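Keeping artificial flowers in order

Artificial flowers are sold as maintenance-free, and most are treated that way until the petals turn grey. The trade has improved the product a great deal. Stems from Flenari and Palley now carry printed veining and a slight blush at the petal edge, and at arm's length they pass for cut stock. Dust is what gives them away.

Fabric petals hold dust in the folds. A soft brush, worked from the centre of the bloom outwards, removes most of it. A hairdryer on its cool setting deals with the rest. Water should be kept for leaves, and only after a test on the underside, as cheaper dyes run. Four weeks between cleanings is adequate in a sitting room. Kitchens need more.

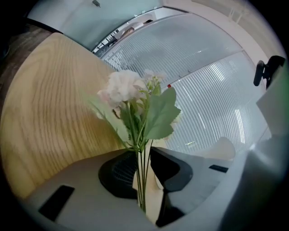

Proportion is the second concern. A narrow vase suits a single rounded head with a few buds and leaves beside it, and very little else. Wallner recommends a visible stem length of 19 centimetres for its small vases, which keeps the flower clear of the rim. Longer stems can be bent at the base or shortened with wire cutters – scissors will be ruined by the core.

Weight matters too. A light vase with a tall arrangement tips easily, and 400 grams of dry sand or gravel in the bottom will steady most of them. Tular sells a weighted insert for the purpose, though it fits only necks wider than 9 centimetres.

Leaves are usually packed flat and should be opened by hand before display. Bend each one near the stem, then curve the tip slightly down. Strong sun fades pinks first and greens later, so turn the vase each month if it stands near a window.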